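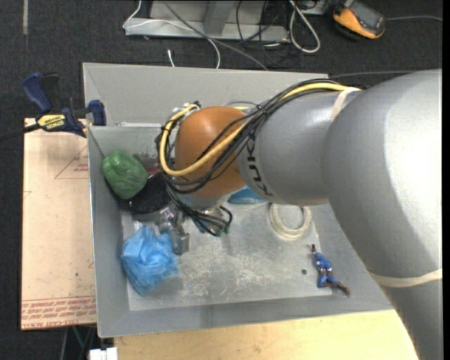
Ticket 356 – label printer in packing skips every few labels and prints the barcode shifted to the left. Reported by the Pranthorpe site on Sunday at 6:40 a.m., priority medium. The printer is a Grasus desktop unit on the packing bench, used for outbound carton labels only. First thing I looked at was the cable run, as the last two printer tickets from this site were both cable faults. The USB lead had been pulled tight over the back of the bench with nothing holding it. I tied it down with a small dark tie and left loose loops where it has to bend, the same way the thin black cables are done over the orange wrist joint on the KUKA arm. The fault was still there afterward, so the lead wasn't the cause, or wasn't the only one.

**Symptoms as reported**

- Every fourth or fifth label comes out blank
- Barcode prints too far left and loses its first bars
- Status light stays green, no error in the queue
- Started after the label stock was changed

**Log**

6:55 – Printed the built-in test page with the USB lead unplugged. Same left shift. That rules out the PC, the driver and the Clarkell shipping software for the shift, though not yet for the blanks.

7:10 – Cleaned the print head and roller with alcohol wipes. There was a fair amount of glue on the roller. Print is darker now, shift unchanged.

7:20 – Checked the roll. Packing is now using Van Acker stock. The core is narrower than the old one and the roll slides on the spindle. Moved both guides in until they touched the paper. Shift is gone on the test page, ten pages in a row.

7:35 – Plugged back in and sent a batch from Clarkell. Barcode position good, scans fine. Still getting blanks.

7:50 – Ran the gap sensor calibration (hold Feed until the light blinks twice, then let go). It fed five labels and stopped in the right place. Next batch had one blank near the start, then none.

8:05 – Compared the print settings. The driver is set to 300 dpi and the head is 203. Somebody has picked the wrong model from the list. Removed the printer, added it again with the correct model, and restarted the print spooler.

8:15 – Label height in the Clarkell template was 200 mm. The new stock measures 192 mm. Changed the template and saved it under the same name so the packing stations pick it up at next login.

8:30 – Batch of cartons for the morning truck printed with no blanks and no shift.

**Cause**

Loose guides on the narrower roll gave the left shift. The blanks look like the label height in the template, possibly made worse by the sensor never having been calibrated for this stock. I changed the driver and the template close together, so I can't say for certain which of the two cleared the last of it.

**Still open**

- The second printer has the same old template cached. Log out and in before using it.
- Old rolls are still on the shelf under the bench. If they go back on, the height has to be changed back.
- Roller is worn on the left edge. Spare requested, no date yet.

Status: on hold until the spare roller arrives.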